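Studio News: Album Orders and Print Deadlines

December 11, 2022
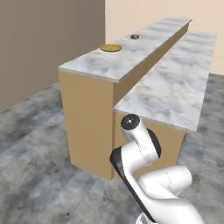 We have finished editing every wedding from the October weekends, and all of those galleries are now online. The last one to go up was the two-day celebration at Tapia, which came to 3342 images before culling. Couples who booked the full-day package will find 500 edited files in their gallery, plus a folder of black and white versions.

If you want an album, please mark your favorites before you write to us. A Bulo album holds up to 100 photos comfortably. You can go to 200, but the pages get crowded and we usually suggest a second volume for the parents.

Prints are still made by Skino, on matte paper unless you ask for gloss. Their holiday queue is long this year — orders sent now will most likely arrive in January.

Engagement sessions at Sikska open again in spring. The gardens there have changed their permit rules, so we need your date and the number of people coming before we can reserve a slot. Morning sessions start an hour after sunrise. Dogs are allowed on the lower path only.

Gallery links stay active for one year. Please download your files and keep a second copy somewhere safe.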